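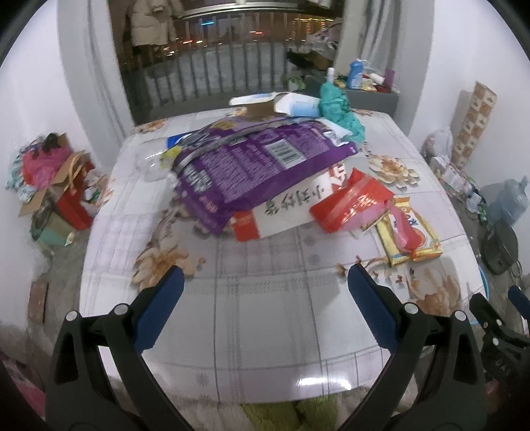
Most people who buy a gaming keyboard will never change a single setting on it, and I think the makers should design for them. I have owned the Nodura since June and its software runs to 476 megabytes, starts with the computer and wants an account before it will let me turn off the lights. The box promised I'd be up and running in 2 minutes. Packaging is good at that sort of thing. A big purple snack bag has a front that sells and a back covered in dense white print next to the barcode, and you can at least read the back in the shop. With a keyboard, the small print arrives after you have installed it.

My brother-in-law, Dae-han Yoo, bought the Kemer for less than half the price. It has a switch on the side for the lights and a key combination for the volume. He has never installed anything. When he took it to a friend's house on Thursday, it worked there too.

Print | E-mail this article 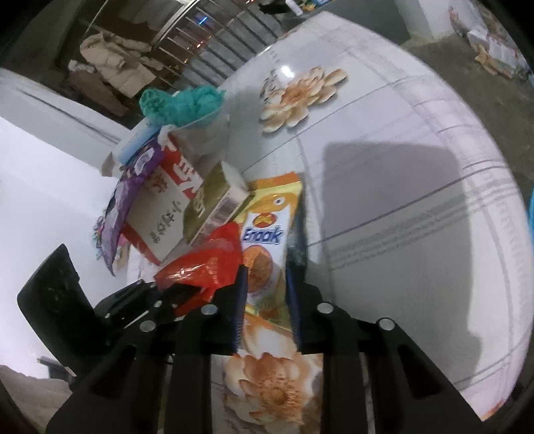
OPINION > PC GAMING > PERIPHERALS

I'm not against software as such. If you want macros for a strategy game, you need somewhere to set them up. But the settings should be saved on the keyboard itself, and the program should be one you can close and delete afterwards. Akinola did this for years with a plain little tool that needed no log-in, and then dropped it for a launcher with a news page.

Anything over £100 ought to work fully when it's plugged in. Lights, volume and a game mode that blocks the Windows key can all be done with buttons. Reviewers could help by testing keyboards for a week before installing anything, and taking marks off for what doesn't work.

I'd pay the same money again for the Nodura's keys. I would rather not have the rest of it.

Tags: keyboards, software, opinion

3 comments

Ynyr Gronow
Same with my Amano mouse. Forgets its settings unless the program is open.

Young-sook Ma
I use macros every day and the launcher is fine. You can switch the news page off.

Nam-gil Seol
Does the Kemer come in a UK layout?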